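Why Do Soccer Players Change Teams? 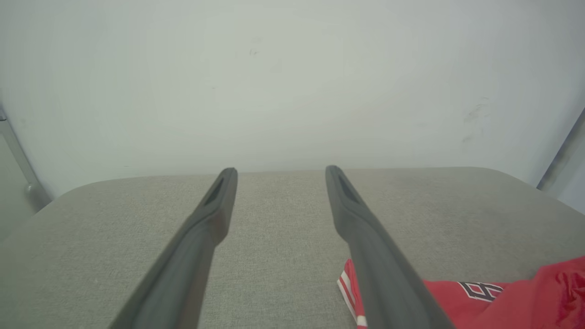
Light gray fabric with a fine weave.

Have you ever had a favorite player, maybe even one whose name you wore on the back of your shirt, and then one August morning you came down to breakfast and heard that she or he was going to play for somebody else? It can feel a bit like your best friend moving to a new school. Grown-up fans feel it too, believe me, and some of them sulk for weeks!

When a player moves from one team to another, we call it a transfer. Let's go through how it works, nice and slowly, with a made-up sort of story to help us along.

First, the contract

A professional player signs a contract with a team. A contract is a written promise with two sides to it. The player promises to train and play for the team, and the team promises to pay the player. It also says how long the promise lasts. Let's say a striker named Thanakorn Duangkaew signs for Skostwood, and his contract lasts for 3 years. For those 3 years he is a Skostwood player, and another team can't simply come along and put him in their lineup because they like the way he kicks the ball.

Then somebody comes asking

Now imagine that Provport, a team from down the coast, hasn't been scoring many goals. Their coach has watched Thanakorn play and thinks he would be just right. So Provport telephones Skostwood (they should ask the team first, before they start chatting with the player) and says, "We would like to buy out his contract, please. How much would you want?"

The money one team pays another is called a transfer fee. You may hear people say that a player was "bought," which sounds very strange, doesn't it? You can't buy a person! What the new team is really paying for is the old team's agreement to let the player go before his contract has finished.

To make the numbers easy, let's pretend with gold coins. Provport offers 200 coins. Skostwood says no, thank you, he is our best striker and we want 500. Then there is a lot of talking, and a lot of phone calls, and sometimes it goes on for most of the summer. Perhaps they meet somewhere in the middle, and perhaps they don't, and Thanakorn stays just where he is.

Does the player get to choose?

Yes, he does. Even when both teams have shaken hands, the player still has to agree with the new team about his pay and sign a new contract. He might have all sorts of things to think about. Will he get to play, or will he be sitting on the bench? Will his children like their new school? Is it too far from Grandma? Many players have a helper called an agent, who talks to the teams for them and reads all the small print.

Before everything is settled there is usually a medical, too, where doctors check the player's heart, knees, ankles and so on.

What is a loan?

Sometimes a team only borrows a player, a little like you borrow a book from the library. Suppose Laur has a young goalkeeper who needs practice in real games. They might lend her to Plondholm for a season, and afterward she goes back to Laur, a bit older and with plenty of muddy afternoons behind her.

Why is there a deadline?

Teams can't usually swap players whenever they feel like it. There are certain parts of the year when moves are allowed, and each one is called a transfer window. On the last day the window closes at a set time, often late in the evening, and you can imagine the hurry if there are only 60 minutes left and somebody still can't find a pen!

And if your favorite does leave, you are allowed to be sad about it. You can keep the shirt. Lots of fans still clap for an old player who comes back to visit with a new team, at least until he scores.

Contact us | © Soccer Questions for Kids | Back to top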